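Unit 6 — Two-Arm Teleoperation, Soft Goods
Cekstead Robotics Lab, course handout

Read the section on gripper force limits before you come to the bench. The task this month is hanging socks on a clip hanger. Each group records its own episodes, and the class set is pooled afterward. Last term's pool held 1,543 episodes, of which 319 were rejected at review, mostly for dropped items or a late stop.

Start every episode with both arms in the rest pose and the grippers open. Pick up a sock by the cuff, bring it up to the clip, and hold it still until the other arm is clear.

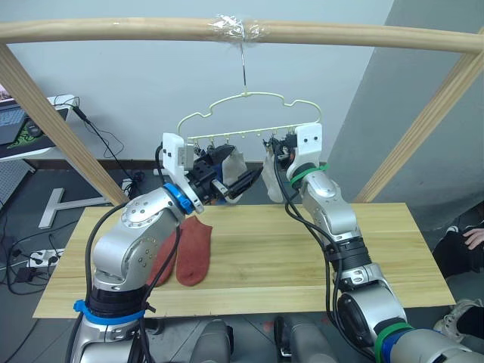
Keep the wrist angle shallow near the clips. A steep approach swings the hanger on its hook, and the policy then learns to chase it. If the hanger is still moving after a failed try, back off and wait — do not follow it with the gripper.

Episodes longer than 59 seconds are cut by the Prulosetti logger and do not count. Label each one as complete, partial or failed before starting the next.

Due at the end of the unit: episode log, one page on failure types, and a plot of gripper opening against time for one complete episode.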